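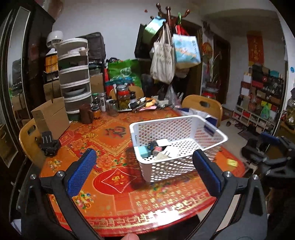

Can I order a pull-out shelf for a cabinet that isn't a standard width?

Primum cuts every shelf to the width you give us, so an odd-sized cabinet costs the same as a standard one and ships on the same schedule.

About Primum

Primum makes pull-out shelves for kitchen cabinets. We build them in our shop in Parkolness and ship them ready to install, with the slides attached and the screws in a bag. We also sell the slides, brackets and spacers separately to people who would like to build their own shelves or repair old ones.

The company was started by Nisreen Yammine, who had worked in a cabinet shop and kept getting calls from homeowners who were happy with their cabinets but couldn't reach the back of them. The cabinet shop wanted to sell whole kitchens. Nisreen thought there was a business in the smaller job. She made the first shelves in a rented garage, and moved to the present building when the garage could no longer hold both the saw and the finished orders.

Meron Yimer joined to handle orders and now runs the office and the shipping room. If you call with a question about measurements, you will most likely talk to Meron.

What we make

We have two lines of shelves.

Moussa is our base cabinet shelf. It is a birch plywood box with low sides and a clear finish, on full-extension slides. It suits pots, small appliances and canned goods. Most of our orders are for Moussa shelves, usually two to a cabinet.

Zorum is the line for pantry cabinets and other tall spaces. The sides are higher, the slides are heavier, and the front comes plain or with a scooped handhold. Zorum shelves are rated for 200 pounds each when mounted to solid cabinet sides. If your cabinet walls are thin or damaged, please talk to us before ordering – there are ways to reinforce them, but you will need extra parts.

Both lines are cut to the nearest 1/16 inch. We don't keep finished shelves in stock. A typical order leaves the shop in 15 working days, a little longer in November and December.

How ordering works

You measure the clear opening of the cabinet, with the door open as far as it goes. Hinges are the thing people forget. If a hinge sticks into the opening, measure from the hinge, not from the frame. Then measure the depth from the back of the frame to the rear wall of the cabinet, and note any pipes or outlets on the way.

Send us the numbers through the order form or read them over the phone. We check each set against the cabinet type you picked, and if something looks off we get in touch before we cut. Changes are free up to that point. Once a shelf has been cut, we can't take it back for a measuring mistake, but we will make a replacement at 2/3 of the price.

Installation

A shelf goes in with a drill, a level and a tape measure. The printed instructions cover face-frame and frameless cabinets, and we can mail a second copy if yours gets lost. We don't send installers ourselves. In the Parkolness area we can give you the names of a few carpenters who have put in our shelves before. They set their own prices and you pay them directly.

The shop

Our building is at 680 Mill Street, behind the tire store. The showroom at the front has a row of sample cabinets with both lines fitted, so you can pull them out and see how they feel loaded. You are welcome to bring a door, a hinge or a photo of your cabinet. The showroom opens at 9 a.m. and closes at 4 p.m. on weekdays. Parking is on the left side of the building. The right side is for trucks.

Offcuts too short for shelf sides go in the bin by the loading door, and anyone may take them – school shop classes usually clear it out in September.

Warranty

Shelf boxes are covered for as long as you own the cabinet they were made for. Slides are covered for 2 years. Keep your order number, which is written in pencil on the underside of each shelf. With that number we can look up your sizes and cut a matching shelf later, even if you no longer have the paperwork.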